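Asunto: Re: [taller-barrio] Orden del cuarto de atrás y piezas sueltas
De: Njoroge Makokha
Para: lista taller-barrio

Hola a todas y a todos:

Contesto por aquí y no en privado porque Siebe preguntaba varias cosas que nos tocan a más de uno, y porque así queda en el archivo de la lista, que luego en abril del año que viene estaremos otra vez igual. Dejo citado su mensaje entero y voy debajo.

> Siebe Aerts escribió:
>
> Buenas, gente. Ayer por la tarde pasé por el local a buscar la bomba de pie grande y me costó llegar al fondo. Entre las cajas de Pondora, las lámparas del mercadillo y el montón de piezas que hay al lado de la puerta, aquello es una carrera de obstáculos. No me quejo, que yo he dejado allí lo mío como cualquiera, pero creo que toca darle una vuelta en serio.
>
> Propongo lo siguiente, a ver qué os parece:
>
> Vaciar el cuarto de atrás del todo y sacar las cosas al suelo de la nave, para verlas extendidas. Con las cajas cerradas no hay manera de saber qué tenemos.
>
> Apartar lo que sea redondo y suelto (aros, tapas, bridas, juntas, embellecedores), que es lo que peor se guarda y lo que más rueda debajo de los bancos.
>
> Y decidir de una vez qué hacemos con la estantería de Gurow. Yo la pondría en la pared larga, pero hace falta anclarla, que con peso arriba se mueve.
>
> Pregunto también: ¿alguien sabe de dónde ha salido el aro negro ancho que está por el suelo? ¿Es de algo o se puede tirar? Yo no lo reconozco.
>
> Puedo ir a partir de las cinco de la tarde casi cualquier día. Llevo guantes y bolsas.
>
> Un abrazo,
> Siebe

Vamos por partes, Siebe, y gracias por escribirlo tan clarito, que yo llevaba semanas pensando lo mismo y dándole largas.

Lo de vaciar el cuarto: totalmente de acuerdo, y de hecho ya he empezado. Estuve anteayer desde primera hora y saqué todo lo de la balda de abajo y casi todo lo de la segunda. Quedan las dos baldas altas, que no quise tocar yo solo con la escalera coja (la escalera, por cierto, es otro tema: le falta un taco de goma y baila una barbaridad, que no se suba nadie hasta que se lo pongamos). Al inventario le he puesto números con rotulador en cinta de carrocero y de momento voy por el 61. Hay números para cosas que dan risa, lo reconozco. El 3 es una caja de pomos sin tornillos. El 2 es otra caja, esta de tornillos, y ya os imagináis la ilusión que me hizo abrir las dos seguidas... pues no, no casan. Ni uno.

Las cajas de Pondora no las he abierto. Venían con el precinto puesto y creo que son las lámparas que íbamos a arreglar para la rifa, pero prefiero que esté delante alguien que estuviera cuando llegaron. Las he arrimado a la pared del baño para que se pueda pasar, nada más. Si alguien tiene el albarán, que lo lleve, por favor, o que lo escanee y lo mande por aquí.

La estantería de Gurow: yo también la veo en la pared larga, pero un poco más hacia la ventana de lo que decís, porque si la ponemos pegada a la esquina nos comemos el enchufe bueno. Lo medí con un palo y una marca de lápiz, que el metro no apareció (apareció después, dentro de una bota de agua, no pregunto). Anclarla, sí, sin discusión. Tengo tacos de los largos en casa y el taladro de percutor funciona, aunque habría que traer una broca nueva, la que hay está para pisapapeles. Y abajo lo que pese, ¿eh? Que la otra vez pusimos los botes de pintura arriba porque «quedaban más monos» y luego no había quien los bajara.

Ahora lo redondo, que es mi tema preferido desde que me he puesto con esto. Siebe tiene toda la razón: es lo que peor se guarda. Lo metes en una caja y ocupa como si estuviera llena cuando en realidad es casi todo aire, y encima la caja no cierra. He probado tres maneras:

En caja, tumbado, unos encima de otros. Va bien si son del mismo tamaño, y en cuanto no lo son se encajan los pequeños dentro de los grandes y para sacar uno los sacas todos.

Colgado de un clavo largo. Se ve todo de un vistazo y no ocupa suelo. Con los metálicos no hay problema. Con los de goma o de plástico blando me da más miedo, que si se quedan colgados meses cogen forma de pera.

En un palo de escoba puesto de pie, con una base. Esta me la enseñaron en Wanyama, en el almacén donde trabajé de chaval, y para mí gana de calle. Se ensartan de mayor a menor y queda como el juguete ese de los bebés. Tengo dos palos sin escoba, así que por material no será.

Antes de ensartar nada hay que mirarlo pieza a pieza, y para eso lo mejor es el suelo, donde entra la luz. En el banco siempre hay algo debajo, o cae sombra, y no distingues una raya de un pelo. En el cemento desnudo se ve hasta la mota más tonta. Y vamos con el aro por el que preguntaba Siebe:

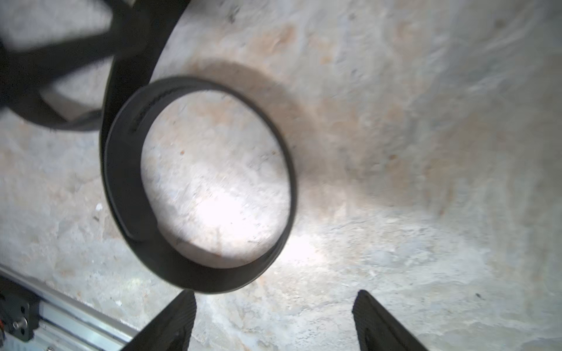 El aro negro, en el suelo de la nave. Ancho, de pared fina y acabado mate.

Fijaos en la parte de dentro, arriba a la izquierda: hay una ranura corta o una junta, no sabría decir cuál de las dos cosas. Si es ranura, a lo mejor ahí encajaba algo, y entonces es pieza de un conjunto y habría que buscarle la pareja antes de tirarlo. Si es junta, pues será de cómo está hecho y ya está. Roces tiene, y algún arañazo flojo, sobre todo por el borde de arriba de la cara interior, pero vamos, nada que me parezca motivo para mandarlo al contenedor.

Mis teorías, por orden de cariño: que sea el embellecedor de alguna lámpara, que venga de un filtro o un tambor de algo, o que sea de aquel ventilador de Trarum que desmontamos para aprovechar el motor. Esta última me gusta mucho, pero es que del ventilador no encuentro nada más con que compararlo, y no me fío de mi memoria ni para lo que cené anoche. Siebe, tú estabas cuando lo del ventilador, ¿no? ¿Te suena que llevara un aro así?

Mi propuesta es no tirarlo todavía. Le pongo número, lo ensarto en el palo y si dentro de unos meses no lo ha reclamado nadie, lo usamos de lo que sea. A mí se me ocurre de tope para que no se vuelquen los botes de pinceles, o de plantilla para trazar círculos, que siempre andamos con un plato. Se admiten ideas – las de colgarlo de adorno también, pero esas las pongo a la cola.

Más cosas, que se me olvidan:

El suelo habría que barrerlo antes de seguir sacando cajas. Hay motitas por todas partes, alguna hasta naranja, y no sé de qué son. Barrer primero y fregar después, por favor, que si se hace al revés sale barro.

Las bolsas que trae Siebe, mejor de las gordas. Lo que va a chatarra pincha.

Si alguien ve una tapa de rosca blanca de las grandes, es del bidón del agua y la necesito. Es mía y la perdí yo, no hace falta que me lo recordéis en cada merienda.

Por mi parte, a las cinco me viene bien cualquier tarde, y si somos más de dos nos podemos atrever con las baldas altas, con la escalera arreglada. Llevo café y el taco de goma. Contestad aquí con la tarde que os cuadre y cerramos la que junte a más gente.

Un abrazo,
Njoroge

P. D.: La bomba de pie grande estaba detrás de la puerta, Siebe, colgada. La he dejado encima del banco con tu nombre en una cinta.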